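Search this site Search Go

4.2 Line length, recitation and recall

The schools in the Firkum sample used verse in three ways: read aloud by the teacher, recited by the class together, and copied by hand. Copying was rare below the second year and is left out of what follows. For the other two we recorded the length of the poem in lines, the number of beats to the line, and whether the end words rhymed. Recall was tested six days after the last reading, with no warning given to the class.

Of the 260 children enrolled, 96 attended every session and form the group used for the main comparison. Absence was highest in November, when two of the Nkosi classes were closed for repairs to the roof. Leaving those classes out does not change the direction of any result, though the gap between the rhymed and unrhymed sets becomes smaller.

Short poems with a fixed number of beats were recalled better than longer poems with a loose line, as earlier work would lead us to expect. The effect of rhyme was weaker than the effect of length. Where a poem rhymed but ran past 20 lines, children tended to keep the rhyme words and lose what came between them, and would often supply a line of their own with the right ending. We scored such lines as errors. A second scorer, working from the sound recordings alone, marked them in the same way in all but a few cases, and these were settled by discussion.

Group recitation raised scores for the opening lines and had little effect on the closing ones. Children who joined in late, following a neighbour by half a beat, could not be told apart on the recordings from those who knew the words. For this reason the group scores are given only as class means (Table 3), and no claim is made about single children.

4.3 Choice of texts

The Odura reading list, from which most of the poems were drawn, holds verse in translation as well as verse written in English. Translated poems raise a difficulty. A form that is short and strictly patterned in its first language may come into English with neither quality, and a child hearing the English text is then being tested on something else. Tang verse is the clearest case. The four-line poem with five or seven syllables to the line is often learned by heart by young Chinese readers, yet the English versions on the list range from four lines to eleven, and few of them keep any regular beat. We kept these versions in the reading sessions but took them out of the recall test.

Books for children give the form a good deal of support from outside the text, beginning with the cover, where the poems may be offered as a kind of play (Figure 4).
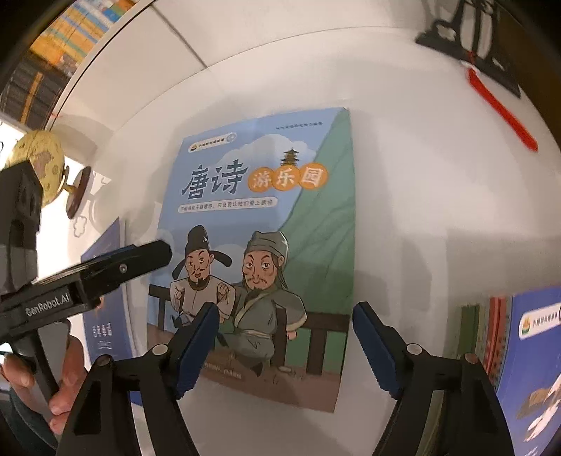 Figure 4. Front cover of an illustrated children's book. The title, 唐诗游乐园, may be put into English as "Tang Poetry Playground".

Kagiso Venter objected, on reading a draft of this section, that taking the translated poems out of the test favours texts with a strong English beat, and that the length effect may owe something to this choice. We accept the point in part. When the translated poems are put back, the length effect remains but the figures are spread more widely. Both sets are given in Appendix B.

A further limit is that the teachers chose the order of the poems. Most began with the shortest, so that short poems were also the ones heard when the class was fresh. The later Fotton sessions used a fixed order drawn by lot, and are reported in Section 5.

Comments (3)

Thandeka Khumalo
Was the six-day gap the same for the Nkosi classes after they reopened? Section 3 gives the dates for the other schools only.

reader_northside
Table 3 has class means but no spread. Could the ranges be added to Appendix B?

Kagiso Venter
I still think the fixed order should have been used from the start. The Fotton results are the ones I would cite.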